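Covering a work table in white: paper or paint?
Posted in Workshop & Craft Room, June

Agnes Rankin
I have a table 70 inches long that I use for cutting patterns and laying out small parts. The top is a dark stain and I lose pins and pencil marks on it. I want a plain white surface. The options I am considering are paper from a roll, taped at the underside, or two coats of satin paint. Light comes from one window at the end of the table plus a ceiling fixture. My main concern is glare and shadow. On a test piece of painted board I got gray bands that made faint pencil lines hard to read. Does paper behave any differently? Budget is up to 49 dollars.

Blair Kinnear
Both will show bands of shading if the light arrives at a low angle. A white surface picks up every soft shadow in the room, and the far end tends to wash out when you look along it. Gloss level changes the hot spots. It does very little for the shadows.

Two views across a white surface: 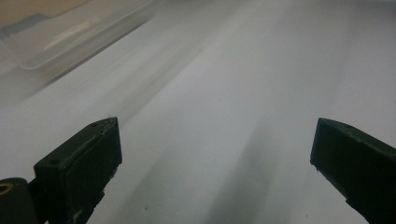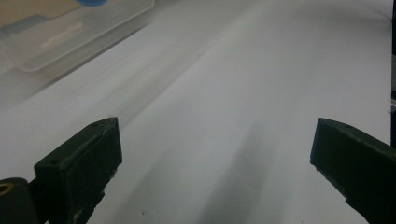

What to change, in order of effect

1. Turn the table so the window is to your side. With the window ahead of you, the far half goes bright and pencil disappears.
2. Add a second lamp on the side opposite the window, at least 2 feet above the top. One lamp gives one hard-edged shadow per object. Two from opposite sides soften both.
3. Use matte. If you paint, sand with 220 grit between coats and skip satin.
4. If you use paper, pull it tight lengthwise first and tape the ends, then do the long sides. Ripples throw their own shadows and look like stains.

I would start with paper. When it gets marked up, cut it off and roll out more. Painted tops need a cutting mat or they score within a month.

Hillilham485
Agree with paper. I used the Kerr roll, the heavier one. Masking tape let go after a week, packing tape held. Don't put it over wax polish, it won't stick at all.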